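La demostración manual no es un atajo

En el taller de Rindix se discute desde febrero si conviene enseñar las tareas por control remoto o con pinzas sostenidas en la mano. Mi posición es favorable a las segundas, con reservas.

La teleoperación registra exactamente lo que el brazo puede ejecutar. A cambio, el operador trabaja sin tacto y con retardo, y las trayectorias salen lentas y llenas de correcciones. Marilou Abella reunió 140 demostraciones por ese método y descartó las que contenían pausas largas; el conjunto restante era correcto, pero pobre en variedad.

Con la pinza de mano el gesto es más natural. El inconveniente está en la cinemática: una muñeca humana adopta posturas que el robot no alcanza, y ese error aparece tarde, al reproducir la tarea.

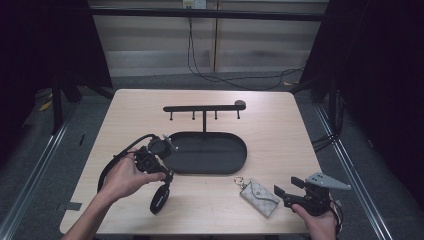
Colgar un llavero de un gancho ilustra bien el problema. La anilla es pequeña, el gancho es corto y las dos manos tienen que coordinarse - una sujeta, la otra orienta. Arnel Pascual sostiene que 400 repeticiones bastan. Yo prefiero 185 con la posición inicial variada y un filtro de alcanzabilidad aplicado el mismo día de la grabación.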